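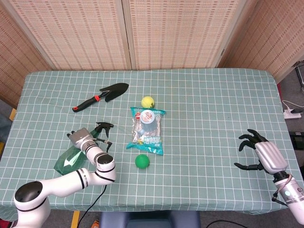 10/27/25
Litside, back table, entry 1665

Sorting the odds and ends before the November move to Zusonport. Started on the garden stuff, got sidetracked by the balls, see below.

Tablecloth stays on for now. Pale green with the white grid, wipes down ok and the lines are handy for squaring things up against. Do NOT iron it. Screen behind stays too, the woven one, it hides the shelving and the glare off the window is much better with it up. One panel still wants to swing forward. Hinge screws? Check when I have the small driver back.

Trowel (black, red bits on the handle): keep. Went over the point with the fine file last week, one light pass a side, no more needed. Wiped with oil after. Whoever puts it away, blade toward the back of the table please, I caught my sleeve on it twice. Goes in the garden crate with the twine, not the tool drawer.

Green spray bottle: this one is a pain. Trigger sticks on the return stroke, then drips from the nozzle when you lay it down. Tried warm water through the head, then a little vinegar, left it to sit over lunch. Better but not fixed. Think it's the spring and not the valve. Zukauskas had replacement heads in the catalog, black, should be the same thread. Žukauskas even, the label printer won't do the accent and now I've picked up the habit. Order 2, so we have a spare. Water only in this bottle until the new head is on. I know the see-through body makes it tempting for the blue cleaner. Don't.

Note to self, the Nunari pump bottle went over 3000 squeezes before it got like this. The green one is nowhere near that. Storing it on its side probably not helping?? Stand it up.

Balls. Tennis ball and the plain green one both live in the soft bin, but they roll if the cloth isn't pulled flat, so put them down last. Green is a bit smaller than the tennis ball and smooth, gets away faster. Tennis ball fuzz picks up every crumb of potting mix, brush it off outside before it goes in with anything clean.

Clear bag with the teal printing: keep the bag. It's the right size for the small kitchen pieces and you can see what's in it without opening. Flattened it by hand, still crinkly, whatever. Does not want to lie flat near the fold. Putting something light on it for a while usually sorts that out.

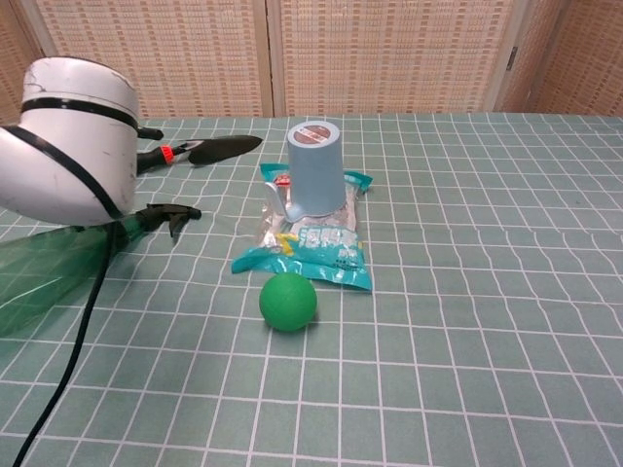 Light blue cup upside down on the plastic bag, spray bottle to the left.

Cup: keep as the water measure for the seed trays. 4 cups per tray was too much, there was standing water in the corners next morning. Try 3 next time and write down how long the top stays dark. Leave the round red and white label on the bottom, soaking it off last time on the other one just left glue. Cup always stored base up, dust gets in otherwise.

To do
- spray heads from Žukauskas, check thread before paying
- screen hinge
- crate labels for Zusonport, garden and kitchen separte
- find the lid for the twine tin
- second tray test w/ less water

Ran out of time for the bottom shelf. Mostly plant ties and a box of hooks, will start there tomorrow.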